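Wooden blocks on a white table

We moved into the flat in Gokport in November, and the toy situation has been on my list ever since. There were four boxes in the hall cupboard and no one had opened two of them. I finally got them out after breakfast and went through the lot.

Most of it was easy. Jigsaws with missing pieces went in the recycling, and the plastic farm went into a bag for the charity shop. The wooden blocks took longer. They came from at least three different sets, and over the years they'd been tipped in together with crayons, a shoelace and a good deal of biscuit.

I put the lid from the biggest box upside down on the floor and sorted by size first, then by colour. Sorting by colour first sounds sensible but you end up doing it twice. The long bricks and arches went back in the Derka tin, where they belong. The small cubes have never had a proper home. 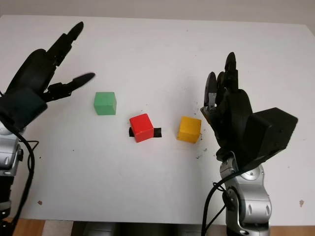 Green, red and yellow on the white table, with a bit of black tape under the red one.

The green is a soft, minty sort and quite matt. The red has a shine to it and the yellow leans towards gold. I had always thought of them as one set, but looking at them together I'm less sure. The green may well belong with the set my aunt sent from Nurnivton, which had the same chalky finish on everything.

The table could do with a wipe as well. White shows every crumb, as I was warned when I bought it, and I'd still buy it again because it makes a dark room lighter.

For cleaning blocks I use a damp cloth with a drop of washing-up liquid, then dry them straight away with a tea towel. I don't soak them. I soaked a set once and the paint lifted at the corners within a week.

The cubes are going in a cotton drawstring bag on the low shelf, next to the Derka tin. The bag cost 2 pounds from Rahman on the corner, who also had jam jars, so I bought a few of those for the crayons. The other two boxes are still in the hall. I think one of them is all train track.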